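Looking after a secondhand dough mixer at home

I love old mixers. Mine came out of a bakery that was closing down, and it has kneaded 2,354 loaves since I started keeping a tally in the back of the recipe book (yes, I really do keep one). A used machine built for work will outlast most new ones if you give it a little attention, and very little of that attention needs special tools.

Before you buy

Ask to see it run, empty first and then with dough in it. An empty bowl tells you almost nothing! Bring your own flour and water if you have to. Listen at the slowest speed, where a worn gear gives a steady tick once per turn. A hum is fine. A whine that climbs as the dough tightens usually means the grease is old, and old grease is easy to fix.

Check the plate for the voltage and phase. Telmo Montoya, who taught me most of this, once drove two hours home with a lovely three-phase machine and no way on earth to plug it in. Look at the bowl lock too. Push down on the rim with both hands, and if it rocks, try tightening the lock pin before you knock anything off the price.

Where to put it

Low and solid. A heavy mixer on a wobbly counter will walk, and mine made it 9 inches along the worktop during one stiff rye before I caught it. A rubber mat under the feet stops nearly all of that. Leave a hand's width behind the motor housing for air, and keep the cord well clear of the bowl lift.

Cleaning after each batch

Unplug it first, every time. Then let the scraps dry for an hour before you touch them – dry dough flakes off with a plastic scraper, and wet dough just moves around and gets into the hub. Cold water for the hook and bowl, never hot, or the flour turns to glue. Wipe the shaft where the hook attaches and put one drop of food-grade mineral oil on it. 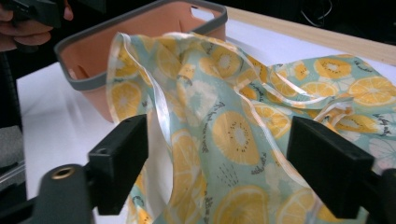 Flour dust gets into the vents of any mixer that sits out between bakes, so a cover is worth having even if you use the machine every few days. I tried a plastic bag for a while and hated it, as it trapped damp from the bowl and I got a rust freckle on the hook by September. Cloth is much better. Go for something light that you can shake out over the sink, in a print you won't mind looking at all week. Lemon and kiwi slices on pale green do wonders for a gray machine! A bound edge like the white one on that fabric is a good thing to copy if you sew your own, and it keeps the raw edges from shedding threads near the dough. Make sure whatever you use is off and folded away before you switch on.

Regreasing the gears

Once a year is plenty for home baking. Take the top cover off, scoop out the old grease with a wooden spoon handle, and wipe the gears with a lint-free rag. Put new food-safe grease on the teeth, enough to fill the gaps and no more. Lay the screws out on a towel in the order they came out. Siwan Ellis uses a muffin tin for hers, one cup for each step, and I have stolen that idea completely.

Run it empty on low for 2 minutes afterward, then wipe up anything that has crept out around the shaft.

Small things worth knowing

Stiff dough is harder on the gears than a big batch of soft dough. Divide your bagel dough in half and give the motor a rest between halves.

If the hook scrapes the bowl, look for a height screw near the hinge and give it a quarter turn at a time.

A sweet smell of warm dust on the first run after a long rest is normal. A sharp, fishy one is wiring – switch off at the wall and have somebody look at it.

Write the belt size on a piece of tape inside the cover, if yours has a belt. You'll be glad of it with floury hands and half a batch of dough in the bowl.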